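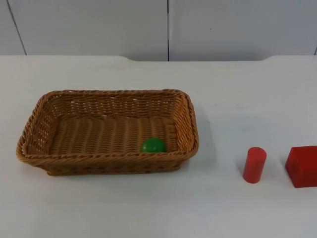
## Short fiction that plays with dead writers and saints: where are you sending it?

**marginalia_mo** wrote:

I finished a story last night! It's 34 pages in manuscript, a medieval abbess gets a job as night editor at a failing small-town paper, and I haven't had this much fun at a desk in years. Now I have no idea where it goes. Holtby Review says they take "work of spiritual seriousness," and mine has a scene where she rewrites the classifieds as psalms. Too silly for them? Has anyone here had luck with comic stuff?

**pewter_owl** wrote:

Send it to Holtby! They ran that one about the hermit with the bowling league and it was a riot, and then the last page flattened me. My only worry is length. I thought they had a cap.

**tbd_reader** wrote:

They do, for flash. Regular fiction is open. I'd try Kondeo first though, they answer faster (mine took 3 weeks, a no, but a lovely no with notes on the ending).

**slowdraft** wrote:

Going to disagree with both of you. I subscribed to Holtby for a long time and the funny ones always have to pay for themselves with a deathbed. If your abbess just has a good time at the newspaper, they'll ask you to make her sad. Don't!

**pewter_owl** wrote:

> they'll ask you to make her sad

That's a bit unfair. The bowling one had no deathbed, he loses the tournament and drives home. I cried over the driving home, but that's on me.

**slowdraft** wrote:

OK, I'll give you the bowling one. I still say the Drunov anthology is a better fit. The theme is "Work," the guidelines ask for stories with jokes in them, and it closes in March.

**marginalia_mo** wrote:

A night editor at a newspaper is definitely work! What's the word limit?

**slowdraft** wrote:

No upper limit that I could find, but they want an 800-word sample first and then they request the rest. I'd send the classifieds scene.

**tbd_reader** wrote:

Oh, the sample thing drives me up the wall. An opening is an opening. You can't judge a long story from a chunk of the middle.

**marginalia_mo** wrote:

I kind of like it? The psalm for the used lawn mower is the best thing I've written, and it's on page 20-something where a tired reader might never get to it. Going with Drunov, then Holtby if they pass. Pulling out my scene tonight and trimming it, it's over by 238 words and I love every one of them.

**pewter_owl** wrote:

Cut the adverbs and keep the lawn mower. And please post when you hear, I want to read this thing!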